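# Come and test our student app (we need 20 of you!)

I'm Jeanie, I'm in my last year at Purves, and for most of the past year I've been building an app called Drondon with my mate Balakrishnan Acharya. It's for people living in student housing, and it handles the stuff we all end up arguing over in group chats: shared bookings, bills, who's got the spare key, when the next house meeting is.

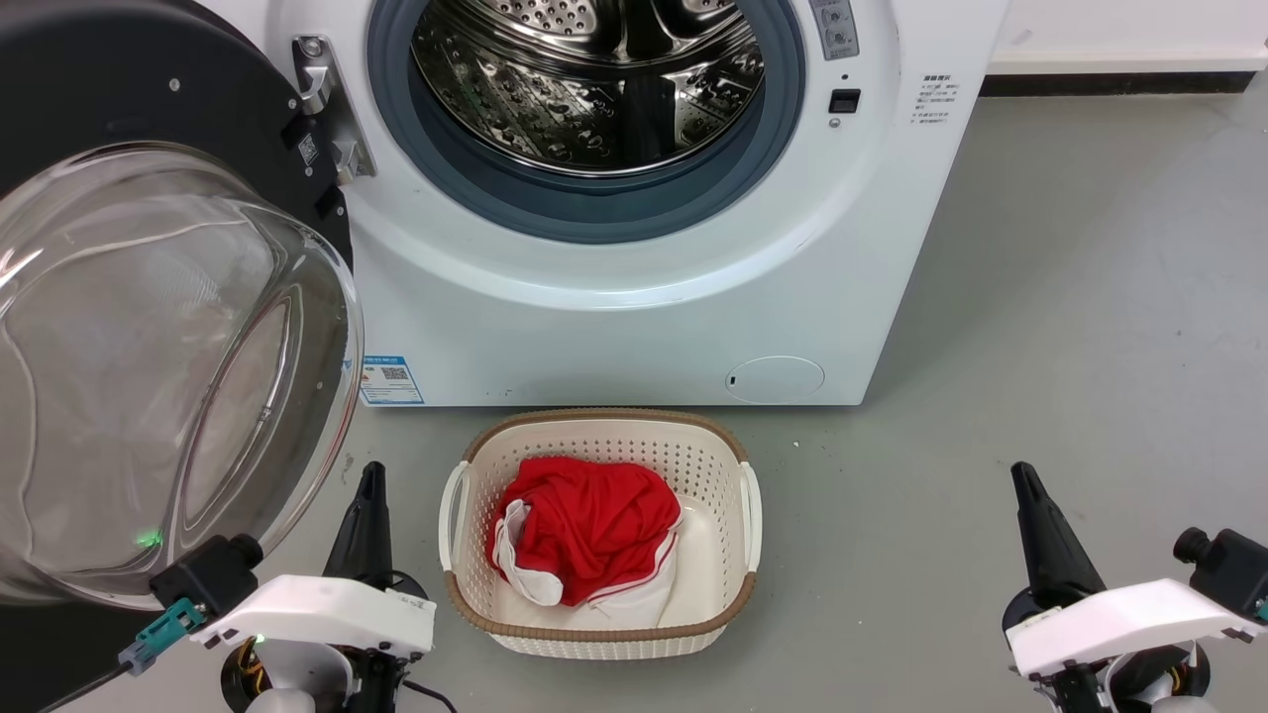 Balakrishnan reckons I should say up front that it still crashes, mostly on older Android phones, and that anyone who signs up should expect to lose a booking or two before we've sorted it. Fair enough. Consider yourselves told!

We've had it going in our own share house and one other place down the road, and that got us a fair way, but we all know each other and we're far too polite about the colour scheme. What I want now is strangers. Picky ones, ideally.

## Who I'm after

- Students living in college, a share house or a rented room in Vundville or Breltetti
- Any course, any year (please don't all be computer science, I beg you)
- An Android phone or an iPhone you use every day
- At least 2 people from the same household if you can manage it, as half the features are pretty dull on your own

You don't need to know anything about software. If you've ever yelled at an app for logging you out, you're qualified.

## What you'd be doing

The trial goes for 6 weeks. You install Drondon, add your housemates and use it for whatever you'd normally sort out by text. Once a week I'll send you a short form, and at the end I'd love to sit down with you for a chat, in person at Purves or over the phone if you're out at Breltetti and the bus is being the bus.

I'm also looking for one person who's happy to go a bit deeper and help me rewrite the welcome screens. I've read them so many times I can't tell if they make sense any more, so if you like words more than code, put your hand up in your email.

## What you get

A $100 gift card each, paid when you've done the final chat. If you have to pull out halfway (exams, moving house, life) just let me know and we'll work out something fair. Coffee's on me as well if we meet up.

## Your information

The trial version stores your first name, your email and whatever you type into it. Only Balakrishnan and I can get at it, and we'll wipe the lot by the end of July. Please don't put bank details in the notes field. Someone in our house did, and we had a talk about it.

## How to put your name down

Send me an email with "Drondon trial" in the subject line and tell me where you live (just the suburb), what phone you've got and how many housemates are keen. My address is on the poster outside the Purves library, or leave a note for Jeanie Halliday at the student union desk and I'll get back to you.

Applications close at the end of the month. I'll reply to everyone, even if we're full by then.

Jeanie
January 2018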